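Workshop Skills for Club Mechanics
Session 3: Wheels, tension and truing
Tutor: Ingeborg Tiedemann

Bring your own spoke key if you have one. Keys for the Holtberg practice wheels are in the top drawer and must go back there.

Before you start
Take the tyre and tube off. Spin the wheel in the stand and listen before you touch anything. Pluck pairs of spokes on the same side and compare the note — a dull one is slack. Mark it with tape.

Order of work
Side to side first, then up and down, then dish. Go back to side to side after each of the others. Quarter turns only at this stage. If the rim moves left, loosen the left spokes at that spot and tighten the right by the same amount.

On a rear wheel the drive side carries more tension than the other. Do not try to make the two sides match. Compare drive side with drive side.

Spoke lengths
Last year's group measured rims for the Baysal build and got two different answers from one rim. Measure three times and write all of them down. Berkay Demirtaş has the record sheets, which now run to 1,258 wheels, 239 of them rebuilt on the old hub.
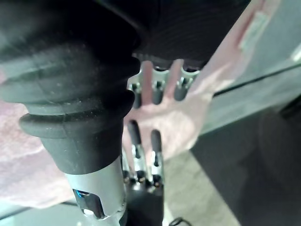
A ribbed black, rubber-like object and a brushed aluminium cylinder with cutouts.

Stress relieving
Squeeze parallel spokes in pairs, all the way round, then check the wheel again. Expect to lose some true. Repeat until it stays put.

For next time
Read page 33 of the Tidance manual, on lacing patterns. Practical assessment is in July. You will true one front wheel and one rear.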